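Laundry Corner Gallery – the Jersey Pile

Home / Galleries / Clubhouse / Kit and laundry

Quick gallery, putting this up before the season kit gets handed out in February. Jerseys, baskets, the whole wash day business. Captions are short, I typed most of them standing up.

For anyone new: Lendell is a small rec league. We lend out our shirts at the start of the season and get them back at the end, and in between they come through the laundry corner in big lots. 60 shirts on the books right now. Some red, some not. Sizes all over the place, a couple of them older than the kids wearing them.

I'm Mohit Srivastava, I look after the kit. Questions at the bottom, or grab me at practice.

The red ones

Big block numbers, so they're easy to find in a heap and annoying to fold. The print is thick and doesn't like a hard crease. If you fold straight across the digits every time you get a line through them by spring and no iron is getting that out. Fold the sides in behind, then bottom up, number facing out. Goes on the shelf by number that way too.

White part inside, red outside – so yes, these are the ones that need cold water. Please. We had a pink lot once and I'm still hearing about it. 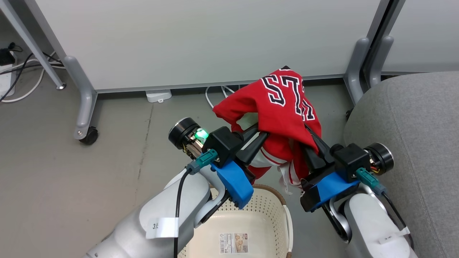

Red jersey, the 57 up top, over the cream basket. Brown rim, sticker still on the inside.

On the stickers, somebody asked. I leave them on. They come off in strips and leave glue, and then the glue picks up lint and then the lint gets on the shirts. Not worth it. If you've got a trick that works on plastic without scratching it, tell me and I'll do the lot.

Sorting, the short version

Reds together. Whites and light grays together. Socks in a mesh bag, tied, every single time. Anything with a drawstring gets a knot in it first. Goalie stuff by itself becuase of the padding, and it takes forever to dry so start there if you're doing a full day.

Check for tape. Wrist tape, sock tape, the bit of tape somebody put over a hole and forgot. It turns to gum in the dryer.

Turn them inside out before they go in, right side out before they get folded. I know it's two extra steps. The numbers last a lot longer and a reprint costs more than the shirt is worth at this point.

Baskets

Plastic ones with the little holes. Cloth hampers look nicer but they hold the damp and we don't have the airflow for it in there. A plastic one you can rinse out with a hose and it's done. Holes let you see from across the room if there's anything left at the bottom, usually one sock.

Don't stack a full one on another full one. Don't carry two at once down the back steps either, you can't see your feet.

Mending pile

Before anything gets folded, have a look at the collar and the sleeve ends. That's where the trim starts to go. A loose thread, just snip it, don't pull. If a seam is open put a safety pin through it and drop it on the mending pile, I get to those in the evening, normally after 8.

Soap is Nuletti, the unscented one, one cap and no more than that. Two caps and the shirts come out stiff. No softener on anything with a print. The rack is the big folding Bilyk, holds plenty if you hang by the hem and leave a hand's width between. The Nustlow bags are for the away kit only – zip them all the way or they tip over in the trunk.

Out of the basket, one at a time

Slow way is the fast way with these. Pull a handful and you get sleeves knotted together, and you're shaking them apart for ten minutes. One shirt, hold it up, find the collar, let the rest drop. Then you know which way round it is and you can see if the lining's twisted up inside the red. It usually is. Run your hand down between the layers and it flattens out.
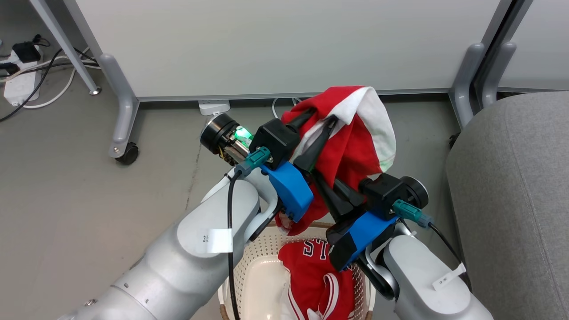

Where stuff goes after

Folded shirts on the middle shelf, low numbers left. Shorts underneath. Spares in the tub with the lid, and write it on the sheet if you take one, even just for a day. We're down 3 spares since last season and I'd like them back, no questions asked, leave them by the door.

Kit fund is at 1,890 dollars, thanks to everybody who did the bake table. New reds are first on the list, same style, same numbers, so the old ones can turn into practice shirts. Might get a second rack if there's anything left over.

Want to help? 2 hours on a wash afternoon is plenty. Bring a drink, wear something you don't mind getting lint on. Sign-up sheet is on the corkboard next to the schedule, put your name and a phone number I can actualy read.

More pictures when the new shirts come in.

– Mohit

Back to galleries / Next: End of season supper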